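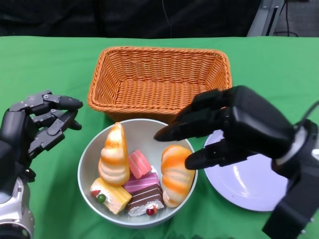 루너(Luner) 놀이실 소품 정리 회의록

때: 9월 정기 회의, 오후 4시 시작
곳: 루너 놀이실 안쪽 작업 탁자
참석: 소품 담당, 대여 담당, 카브레라(Cabrera) 분점 담당, 회계 담당
불참: 홍보 담당(사전 통보, 의견은 메모로 제출)
기록: 대여 담당

1. 지난 회의록 확인

지난 회의록은 수정 한 곳을 거쳐 승인함. "과일 상자 두 벌"로 적힌 부분은 "과일 상자 한 벌, 채소 상자 한 벌"로 고침.
지난번에 미뤄 둔 세척 솔 구입은 끝났음. 영수증은 회계 담당에게 전달됨.
주방놀이 싱크대의 문 경첩은 아직 고치지 못함. 다음 회의까지 그대로 이월.

2. 빵집 놀이 상차림

봄부터 쓰던 빵집 꾸러미를 다시 꾸리기로 한 건. 초록색 식탁보 위에 등나무 느낌의 엮은 바구니와 연회색 둥근 그릇을 놓고, 모형 빵과 케이크를 그릇에 담은 상태로 검토함.

소품 담당의 설명은 다음과 같음. 지금까지는 모형을 모두 바구니에 담아 내보냈는데, 바구니가 넓어 조각 케이크가 자꾸 옆으로 눕고 아이들이 뒤집어 쏟는 일이 많았음. 그릇에 담으면 한자리에 모여 있고 높이도 생겨 멀리서도 무엇인지 알아보기 쉬움. 바구니는 비워 두고 손님 역할을 하는 아이가 산 빵을 옮겨 담는 데 쓰자고 제안함.

분점 담당은 찬성하되 그릇의 재질을 문제 삼음. 도자기 그릇은 무게가 있어 잘 밀리지 않지만 바닥에 떨어뜨리면 깨질 수 있음. 카브레라 분점은 바닥이 타일이라 특히 걱정된다고 함. 본점 놀이실은 카펫 바닥이라 당장 바꿀 필요는 없다는 의견이 나옴.

결정: 본점은 지금 그릇을 계속 씀. 분점에는 같은 크기의 멜라민 그릇을 따로 마련함. 색은 연회색이나 흰색 계열로 맞추고, 무늬가 있는 것은 피함. 모형 색이 이미 여러 가지라 그릇까지 화려하면 어수선하다는 데 모두 동의함.

3. 모형 빵과 케이크의 구성

그릇에 담긴 것은 여섯 개임. 소라 모양으로 돌돌 말린 빵이 둘이고, 나머지는 분홍 줄무늬 조각 케이크, 자홍색과 흰색이 층을 이룬 롤케이크, 흰 크림을 올린 노란 케이크, 흰 줄이 들어간 초콜릿색 롤케이크임.

소라빵을 두 개 넣는 문제로 이야기가 길어짐. 대여 담당은 하나를 빼고 식빵이나 바게트처럼 아이들이 집에서 자주 보는 빵을 넣자고 함. 소품 담당은 두 개가 필요하다고 답함. 모양이 같은 것이 둘 있으면 나눠 갖는 놀이가 되고, 같은 모양 찾기에도 쓸 수 있음. 분점에서 한 개만 넣어 보낸 달에는 그 하나를 두고 다투는 일이 있었다고 함.

결정: 소라빵 두 개는 그대로 둠. 식빵은 별도 품목으로 추가하되 이번 꾸러미가 아닌 아침 식탁 꾸러미에 넣음.

케이크 위의 작은 장식에 대해. 노란 케이크와 초콜릿색 롤케이크에는 작은 빨간 장식이 있음. 홍보 담당이 메모로 "장식이 떨어질 염려가 없는지 확인 바람"이라고 적어 보냄. 소품 담당이 다음 세척 때 하나씩 당겨 보고 결과를 점검표에 적기로 함. 조금이라도 흔들리면 그 모형은 세 살 이하 이용 시간에 내놓지 않음.

4. 꺼내고 담는 순서

상차림을 맡는 사람마다 순서가 달라 시간이 들쭉날쭉하다는 지적이 있었음. 아래 순서로 통일함.

식탁보를 먼저 펴고 주름을 손으로 밀어 폄.
바구니를 탁자 뒤쪽에 비스듬히 놓음.
그릇은 바구니 앞에 둠. 바구니 앞쪽이 그릇에 조금 가려도 됨.
키가 큰 모형을 왼쪽에 세우고, 눕는 모형은 오른쪽에 기대어 놓음.
조각 케이크는 층이 보이는 면이 앞으로 오게 함.
롤케이크는 맨 나중에 앞쪽 빈자리에 넣음.

분점 담당이 바구니를 똑바로 놓으면 안 되느냐고 물음. 꼭 비스듬할 이유는 없으나 본점 탁자는 뒤쪽이 좁아 똑바로 놓으면 그릇이 앞으로 밀린다고 함. 분점은 탁자 사정에 맞추어 놓기로 함.

정리할 때는 반대로 하되, 모형을 그릇에 담은 채로 선반에 올리지 말 것. 지난달에 그릇째 겹쳐 올렸다가 아래쪽 조각 케이크의 모서리가 눌린 일이 있었음.
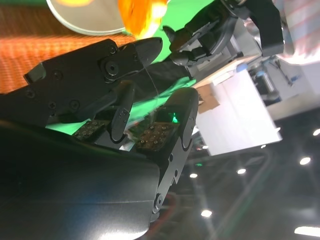 눌린 조각 케이크는 하룻밤 두었더니 거의 제 모양으로 돌아왔으나 한쪽 모서리에 자국이 남음. 폐기하지 않고 연습용 상자로 옮김. 앞으로 모형은 뚜껑 있는 얕은 상자에 한 층으로만 보관함. 상자 안에 칸막이를 둘지는 써 보고 정함.

5. 식탁보와 세탁

초록색 식탁보는 보풀이 생기지 않아 계속 쓰기로 함. 흰 크림이나 분홍색 모형이 눈에 잘 띄는 점도 좋다는 의견. 다만 먼지가 보이기 쉬우므로 매일 마감 때 점착 롤러로 한 번 밀 것.
세탁은 두 주에 한 번, 찬물로 단독 세탁. 건조기는 쓰지 않음. 예비 식탁보가 없어 세탁하는 날에는 빵집 놀이를 열지 못하고 있음. 같은 색으로 한 장 더 사자는 제안이 있었고 이견 없이 통과함.

엮은 바구니는 물에 담그지 않음. 마른 솔로 바닥 짜임새 사이의 부스러기를 털고, 테두리는 물기를 꼭 짠 천으로 닦음. 가닥이 일어난 곳이 있으면 가위로 자르지 말고 소품 담당에게 알림. 작년에 잘라 낸 자리가 점점 풀려 결국 바구니를 버린 적이 있음.

모형은 중성 세제를 푼 물에 천을 적셔 닦고 그늘에서 말림. 틈이 깊은 소라빵은 면봉을 씀.

6. 대여 현황과 비용

회계 담당 보고.
올해 들어 지금까지 소품 꾸러미 대여는 모두 784건임. 이 가운데 빵집 꾸러미가 175건으로 주방놀이 다음으로 많음.
파손 또는 분실로 처리한 모형은 전체 꾸러미를 합해 18개. 대부분 채소 꾸러미의 작은 조각이며 빵집 꾸러미에서는 분실이 한 개뿐임.
소품 대장에 올라 있는 전체 품목은 1398점. 대장과 선반의 실제 수량이 맞지 않는 칸이 있어 재고 조사가 필요하다고 함. 조사는 분점과 같은 날 하자는 의견이 나왔으나 인원이 모자라 본점부터 하기로 함.

구입처는 기존의 스투손(Stuson)과 새로 견적을 준 포카다르(Forkadar) 두 곳을 비교함. 스투손은 낱개 주문이 되고 배송이 빠름. 포카다르는 값이 낮지만 묶음으로만 팔고, 묶음마다 모양이 조금씩 달라 빠진 것만 채우기 어려움. 분점 담당은 예산이 빠듯하니 포카다르 쪽을 한 묶음이라도 써 보자고 했고, 소품 담당은 크기가 다르면 그릇에 담았을 때 어울리지 않는다며 반대함.

결정: 모형 보충은 스투손에서 계속함. 포카다르에는 견본 한 묶음만 요청하고, 받은 뒤 기존 모형과 나란히 놓고 다시 논의함. 멜라민 그릇과 식탁보는 어느 쪽에서 사도 무방함.

7. 이름표와 가격표

빵집 놀이에 쓰는 가격표가 낡아 새로 만들기로 함. 숫자만 크게 쓰고 빵 이름은 뒷면에 적음. "소라빵"과 "크루아상" 중 어느 이름을 쓸지 의견이 갈림. 아이들 대부분이 소라빵이라 부른다는 대여 담당의 말에 따라 소라빵으로 정함.
가격표는 탁자에 붙이지 않고 세워 두는 형태로 함. 식탁보에 테이프를 붙이면 자국이 남음.
홍보 담당의 메모에 있던 메뉴판 제작 건은 크기와 비용이 나와 있지 않아 다음 회의로 넘김.

8. 할 일

소품 담당: 장식 고정 상태 점검, 얕은 보관 상자 두 개 마련, 포카다르에 견본 요청.
대여 담당: 상차림 순서를 한 장으로 정리해 선반 옆에 붙이기, 가격표 초안.
분점 담당: 멜라민 그릇 크기 확인, 분점 탁자의 가로세로를 재어 알려 주기.
회계 담당: 식탁보 한 장과 그릇 구입비 집행, 본점 재고 조사표 준비.
홍보 담당: 메뉴판 크기와 예상 비용 제출.

9. 기타

선반 맨 아래 칸에 이름이 없는 봉투가 하나 있음. 안에는 단추와 끈이 들어 있음. 다음 회의까지 찾는 사람이 없으면 만들기 상자로 옮김.
주방놀이 꾸러미의 냄비 손잡이 나사가 헐거움. 대여 전에 조이고 점검표에 표시할 것.
분점에서 빌려 간 채소 꾸러미는 이달 말까지 반납하기로 함.

오후 5시 20분에 마침. 다음 회의는 10월, 같은 시각 카브레라 분점에서 열기로 함.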